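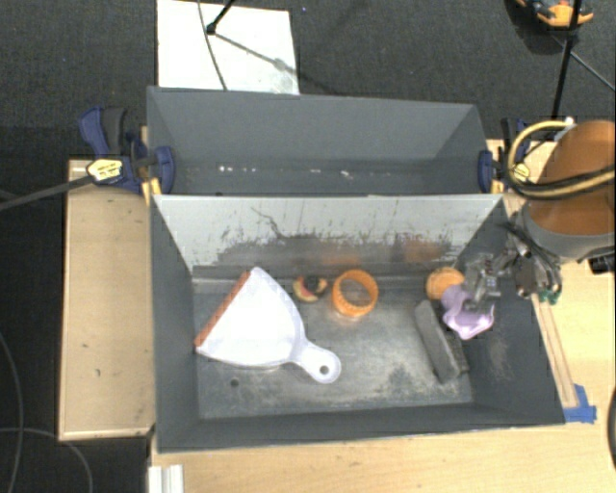
Search this site Enter keywords Go

I bought the Skasanura dustpan set in December, after my old one finally cracked down the middle, and I've grown so fond of it that I had to write in! The lip sits nice and flat on our kitchen tile, so even coffee grounds go up in one pass - well, two if I'm being lazy. It cost me 17 dollars, a bit more than the Gastano my sister swears by. The brush sheds a little, and I do wish the handle were longer for my poor back, but I'd buy it again.

Rok Zupan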